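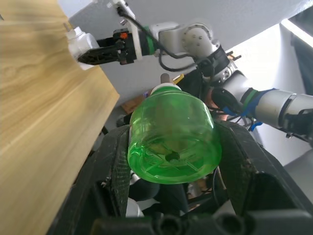 *A green bottle in the near gripper at the Nornholm bench, with the second arm holding a white one behind it.*

Sun 9 February

Well, we had a bit of a week at Nornholm! If you came by to see the bottle-sorting pair and found the arms parked, sorry, and here's what went on.

The short version is that one gripper let go when it shouldn't have. We were on a long run with the Zamudio controller (cycle 3822, if you like that sort of thing) when it dropped a bottle halfway through a move. The arm carried on as if it still had hold of it, went to the drop-off point and opened its fingers over nothing. No one was inside the line and nothing got broken, but a machine that thinks it's holding something when it isn't is a safety matter in my book, so I hit the stop and we shut both arms down.

I was all set to blame the finger pads. I even had the spares out on the desk! But the log showed the grip signal dropping out for 86 milliseconds, and when I wiggled the connector at the Skoslow end I could make it happen again, every time. It's a loose crimp, a tiny thing, and I must have walked past it for weeks.

The worse bit, to my mind, is that the software shrugged it off. It saw the signal come back and never checked whether the bottle had come back with it. Nostex have sent us a patch that makes the arm stop and wait for a person if the grip reading goes missing at all, even for a moment. I've put it on both arms, along with new connectors, and we've done 600 cycles since at half speed with three stops, all of them false alarms (annoying, but I'll take that for now).

We're staying at half speed until I'm happier, and the open afternoon has moved to May. Please keep behind the yellow line when you visit, even if the arms look asleep. If you run the same controller, go and give that connector a wiggle, with the power off first please, and drop me a note if yours is loose too.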